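Print this page | E-mail this page

Cirwood Home Skills, Unit 2: Drawers and Bench Space
Handout for the September class, Room 418

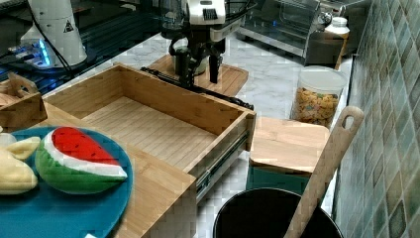
Kitchen drawers get sorted from the inside out. Pull the drawer to its full extension and empty it before deciding what belongs in it. A drawer in the state shown, with nothing on its timber floor and the slide rail exposed down the right side, can be wiped, measured and checked in one go. Look along the rail for crumbs and grit. Keep a cutting board close behind, as in the same kitchen, so small items like a cup have somewhere to stand while you work.

Measuring
Take the inside width, depth and height. Write them in millimetres on the Prondel sheet. Allow 12 mm clearance under the bench for handles and ladles.

Load
For the exercise, treat 35 kg as the limit for a pair of slides, contents included. Cast iron goes in the bottom drawer.

Before next class
Read Vasilakis, chapter 2. Sort one drawer at home and bring your sheet. Colour-code it if you like.

We use cookies to remember your settings on the Tornosier course site. Accept | Manage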